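Groups > Handheld Collection Practice > Minutes > March

Minutes of the practice group, Thursday, 10.00, Zurnis meeting room

Present: Parveen Jafri (chair), two members from Starnska, two from Tsang, one from Urkora. Apologies from the Zurnis data team, who sent written comments.

1. Minutes of the last meeting

Agreed with one correction. Under item 4, "operator" should read "station lead". Starnska has still not sent its glossary.

2. Draft rules for two-handed garment work

The chair went through sections 1 to 3 of the draft. These cover work on a bed with one device in each hand and a single garment. Tsang asked for the wording on starting position to be tightened, as its own operators had read it in two different ways. Agreed text: "Both devices are held over the bed, jaws forward, before the episode is opened. The operator does not touch the garment by hand once it is open." 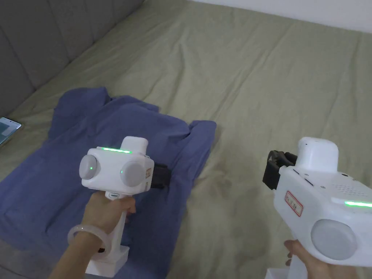 Urkora asked whether the rule should also cover resets between episodes. The chair said resets belong in section 5 and should stay there. An operator may put the devices down to reset the garment, but the episode must be closed first. Starnska wanted a fixed set of starting shapes for shirts. Zurnis's written comments were against this, on the grounds that the last batch with fixed shapes was too uniform to be of much use. Left as it is, with a note that the same starting shape should not be used twice running.

Episode length was discussed again. The limit stays at 60 seconds. Tsang would like longer for folding and will bring its own figures.

3. Clear surface and surroundings

Section 4 at present says only that the station should be "tidy". Members felt this could not be checked by anyone. The Starnska proposal is to treat the work surface and the surroundings separately, with a strict rule for the first and a looser one for the second.

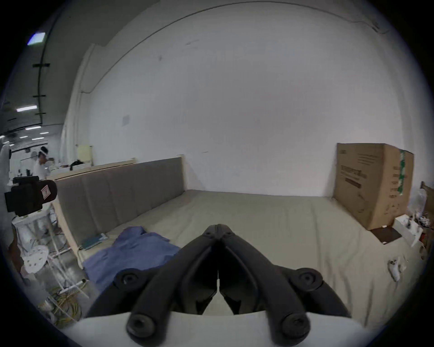 The first question was what counts as the work surface. Urkora took it to be the part of the bed the garment can reach. Tsang took it to be the whole mattress, and pointed out that a crumpled shirt by the headboard with a small book or flat box lying just behind it would pass or fail depending on which reading was used. The chair preferred the whole mattress, as it is easier to check at the start of a shift. Agreed by four to two. Anything on the sheet that is not named in the task sheet is to be recorded in the station log by the station lead.

Cables on the floor beside a station were raised by Urkora. They are to be tied or covered on the side where the operator stands – the other sides are for the site to decide. Packaging may stay in the room so long as walkways are clear.

4. Review of episodes

Zurnis reported in writing that 2,000 episodes were due for the period and 1,474 had passed review. Most of the remainder have not been looked at yet and should not be called failures. Tsang asked that the next report give the two groups separately. Agreed.

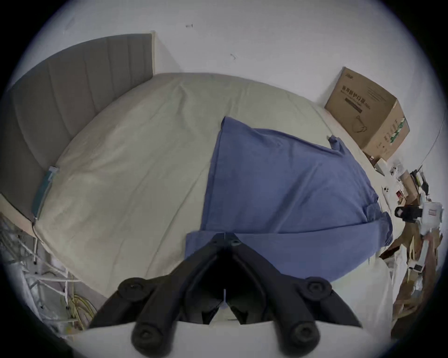
Minutes taken by Parveen Jafri

The reviewers want a clearer rule on when a grasp begins. The draft says "at contact", but contact is hard to judge from the gripper view when the cloth runs right up to the tips of the jaws. Starnska suggested going by jaw movement, which is logged in any case. Members were content to try this on six episodes from each site before changing the text.

5. Actions

Starnska: glossary, and new wording for section 4.
Tsang: figures on folding times.
Urkora: short note on cable covers.
Zurnis: report with unreviewed episodes shown separately.
Chair: circulate draft with the agreed text for section 2.

6. Any other business

Urkora asked for future papers to be sent as one file. Agreed. The meeting closed at 11.40.

We use cookies to remember your settings. Accept | Manage

Contact the group | Copyright | Back to top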